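Livis shape sorter review - 2 months in

I bought the Livis sorter for my nephew's birthday last August (from the Hakum shop in Danovthorpe, 17 dollars on sale) and ended up getting a second one for our house, so I guess that tells you how I feel about it!
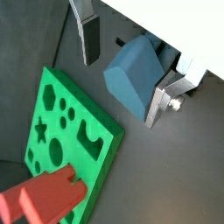 Shipping boxes first, because mine was a mess. One corner was crushed and the tape had given up, but everything inside was fine and Hakum emailed me back the same afternoon. The color is what sold me. It's a really bright green, easy to spot under a couch, and the board is nice and thick with squared edges, so little hands can shove it around without it bending. The small round holes are a favorite with my daughter, who pokes her fingers in them all through breakfast.

My older Salinas set had a lid that popped off every time someone sneezed. I don't miss it. This one wipes clean with a damp cloth too - good news if your kid snacks while playing.

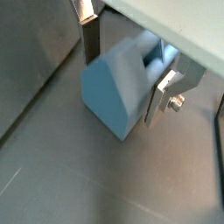 The blue house-shaped block

Gripes? The storage bag is way too small and the drawstring frayed in 2 weeks. I use an old pillowcase now.
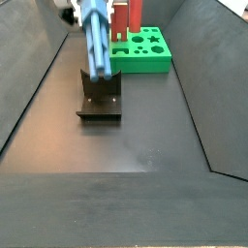
Light blue above, black bracket below

Four stars from me, and I'd buy it again on sale.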